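Open Day at the Tombridge Paper Mill

The parking lot at Tombridge was full by 10 a.m., so we left the car behind the feed store and walked the last half mile along the canal. Entry is free. You sign a sheet at the gate, get a paper wristband and wait for a tour to fill up. Ours had 30 people in it, which was too many for the narrower parts of the building.

The mill makes cotton paper for bookbinders and printmakers. It stopped making office paper when the big machine was sold, and the hall where it stood is now used for drying and storage. Our guide was Grímur Eyvindsson, who runs the vat room. He talks quietly and the beaters are loud, so stand near the front if you get him.

The rags arrive in bales from Trukance, a clothing maker that sells the mill its white offcuts. They are sorted, cut and fed into the beaters with water. A batch for heavy printmaking paper stays in for four hours. Thinner sheets need longer. Grímur passed around a jar of pulp from each stage, and the last one looked like thin milk.

In the vat room we saw sheets being formed by hand. The mold goes in at a steep angle, comes up level and gets one shake in each direction. Visitors could try it for three dollars. Mine came out thick at one corner and went back in the vat.

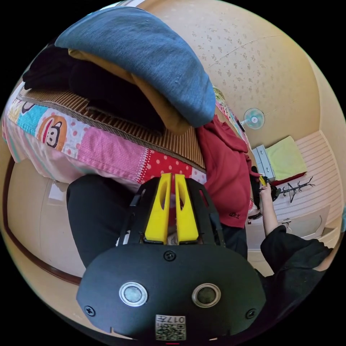
A bed piled with folded clothes.

After the vat room the tour goes upstairs to the drying loft. The stairs are steep and there is no elevator, but a screen in the lobby shows the same part of the tour. The loft has shutters along both walls that are opened or closed by hand depending on the weather. Paper hangs there for up to a week – longer in December, when the air is damp – and is then pressed flat in stacks of 70.

Hatem Cherkaoui gave a talk at 1 p.m. on sizing, the step that keeps ink from spreading. He uses gelatin for most orders and showed the same pen line on sized and unsized sheets. The talk ran long and he skipped the part on watermarks. I would have liked to hear it. The mill has over 200 old watermark molds, and only a few are on display.

The shop sells seconds by weight, and these were the best buy of the day. I came home with a bundle of cream sheets and a Firker bone folder. The Shawky notebooks by the register were nice but cost more than I wanted to spend.

Coffee was available in the yard, cash only. Tours run until 4 p.m., and the last one was much smaller than ours.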